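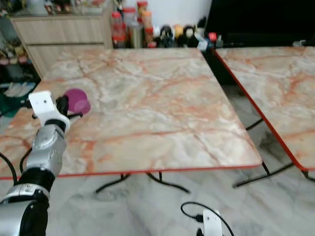
Home | Visit | Open Day | FAQ | Contact

Filed under: Open Day, Robots

Questions about the robot open day at Forsyth Hall

What will I see?
A two-armed robot from Amalis handling ordinary household things on folding tables. Mostly cups. If you've watched the clips online and expect dinner to get made, lower your sights.

Is it really doing it on its own?
Sometimes. Ask before each run. In February 2023 we sat through a session where half the crowd thought the machine was deciding for itself while a person with a controller stood behind them. We now ask the presenters to say out loud which one you're watching. If they forget, interrupt.

How long is a demonstration?
The program says 30 minutes. A good part of that is resetting, restarting and talking. There are 4 sessions, and the later ones tend to start late.

Does it work?
Depends who you ask. Amalis gives a success rate in its handout, but doesn't say what counts as a success. Is a cup that ends up on its side a failure or a partial credit? We've put this to them twice and would like an answer with a number in it.

Can I bring my own cup?
Yes, and please do. The purple translucent-looking ones are what they practice with. Plain glass is not allowed.

Can children come?
Age 8 and up, with an adult. Stay behind the tape. The arms move quicker than you'd guess and there are cables.

Will it take my job?
The Westska people will give a talk on this in the side room. They sell the things, so listen accordingly.

Is there parking?
Street only. The hall dates from 1937 and has no lot. The Grustico bus stops at the corner.

Do I have to sign anything?
There's a form about being filmed. You can say no and still come in. You'll be asked to sit on the left.

Is there another one?
Maybe in July. We want to see this one first.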